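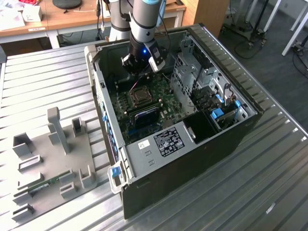
Desktop tower with the side panel off, robot arm over the motherboard.

Grakham Costume Lending Program
Progress Report to the Cudolholm Fund
Reporting period: July through December
Submitted by Mutua Massawe, Program Manager

4 shares

1. Purpose of the grant

The Cudolholm Fund awarded the Grakham Costume Lending Program a one-year grant to provide children's costumes on loan, free of charge, to families in Grakham and the Jostitz district. The grant covers costume purchase and repair, storage, laundry, and part of one staff position. It also covers materials for the fall costume-making sessions and for the parish and school pageants that draw on our stock later in the year.

2. Lending activity

The program recorded 1,656 costume loans during the reporting period. The fall parade and the Halloween weekend made up the larger share. All Saints pageants at parish schools came next, followed by the December nativity plays, which in most cases borrow robes, wings, and headpieces in sets.

Requests for animal costumes in toddler sizes exceeded our supply from the first week of October. Witch and ghost costumes remained available throughout. Long robes proved useful in both the fall and winter seasons, and we intend to shift a part of the purchase budget toward plain robes that can be dressed up with a sash, a crown, or a cardboard shield.

Stock at the close of the period stands at 2,118 pieces, counting masks, hats, and wings as separate items. The catalog was revised in July so that each hanger tag shows the size, the season, and the parts that belong together. Incomplete returns have fallen as a result, although gloves and belts continue to go missing.

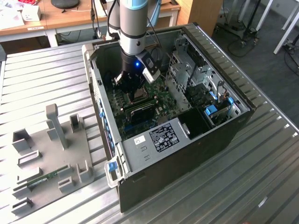
Arm and gripper above the open computer case.

3. Costume-making sessions

Sessions took place on Sunday afternoons at Simiyu Hall under the direction of Nassoro Mfaume, Workshop Coordinator. Families were shown how to alter a borrowed costume without cutting it, how to make a hood from an old pillowcase, and how to fix reflective tape to a hem for evening walks. Sewing machines were reserved for adults. Children worked with felt, fabric glue, and pre-cut shapes.

Two changes were made to the original plan. The face-painting session was withdrawn after several parents raised concerns about skin reactions, and its budget line was moved to fabric. The start time was also moved back to 2 p.m. to avoid a conflict with late services at the neighboring church.

Mr. Mfaume reports that the pillowcase hood was the most requested pattern and that a printed version has been placed at the lending counter. A Swahili translation of the pattern sheet is in preparation.

4. School and parish partners

Four parish schools borrowed costumes for All Saints Day. Teachers asked for a short card with each saint costume giving the name of the saint, the feast day, and the usual symbols. Cards are complete for the most frequently borrowed figures, including Francis, Lucy, Nicholas, and Joan of Arc. The remaining cards will be finished before the next fall season.

One school asked whether costumes could be held over from October to December. We declined, as the robes were already promised elsewhere, but have agreed to accept early reservations next year.

5. Budget

Spending is in line with the approved budget, with two exceptions. Laundry costs ran above plan during November, when nearly all Halloween loans came back within the same few days. Storage costs were below plan because the Jostitz district office extended the use of its basement shelving at no charge. We request the Fund's approval to apply the storage savings to laundry.
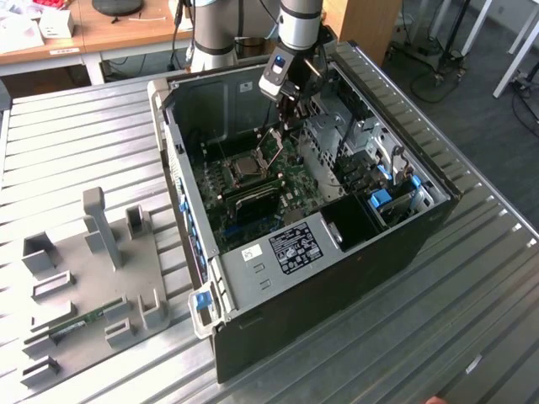 Robot arm reaching into a black-and-silver tower on the slatted table.

6. Plans for the next period

Work between January and June will consist mainly of repair and sorting. Wings with bent wire will be rebuilt or retired. Masks with worn elastic will be fitted with new bands, and any mask that limits side vision will be removed from the children's racks. Spring lending will open with costumes for Easter plays and the Grakham school carnival.

The final report will include a full stock list and the results of the family survey. Questions on the present report may be addressed to Mutua Massawe at the program office in Simiyu Hall.

2 comments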